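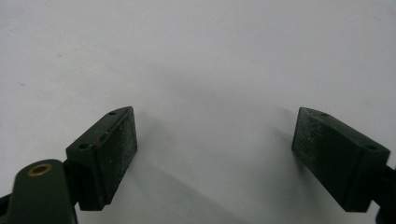 *Photo: Eduard Polák / Skivolcombe Newsletter*

### Surfaces: pale gray-white stays, cleaning routine changes

Skivolcombe will keep the plain, pale gray-white finish as its standard for shared work surfaces. The alternatives in the Jara color range were considered in October and dropped. A light, unpatterned background makes small parts easier to find and shows dirt early, and replacement panels can be ordered without matching a grain or print.

The drawback is lint. Pale surfaces hide it well until something dark is set down, and by then it has usually transferred. Felt, rubber and any rough-faced pad will hold on to it. Czesław Olszewski has rewritten the cleaning sheet with this in mind, and the new version applies from 14th June.

**Daily**

- Dry wipe first, with a clean microfiber cloth folded in four. Work in one direction, from the back edge to the front.
- Damp wipe second, using water and a small amount of dish soap. Wring the cloth until it no longer drips.
- Dry with a separate cloth. Air drying leaves marks that show under the side lights.

**When needed**

- Pencil and scuff marks: white eraser, light pressure, then a damp wipe.
- Tape residue: plastic scraper held flat, followed by isopropyl alcohol at 99 percent on a cotton pad. Test a corner first on the older panels.
- Ink: same as tape residue, but blot and do not rub.

Abrasive creams are no longer stocked. They dull the finish in patches, and a dulled patch picks up gray from then on. Melamine sponges are out for the same reason - anyone with a private supply is asked to keep it at home.

Paper towels remain available for spills only. They shed more than cloths do, particularly once damp. The new cloths are from Wollora and come in packs of 50; wash them separately from cotton, without fabric softener, and hang them to dry.

Panels with chipped edges should be reported to Eduard Polák, giving the room and the position of the chip. Chips under 2 mm will be filled. Anything larger means a new panel from Himwood, cut to size, and orders placed there are grouped until the total reaches 300 dollars.

The old cleaning sheet can be recycled. Copies of the new one are in the supply closet, on the inside of the door.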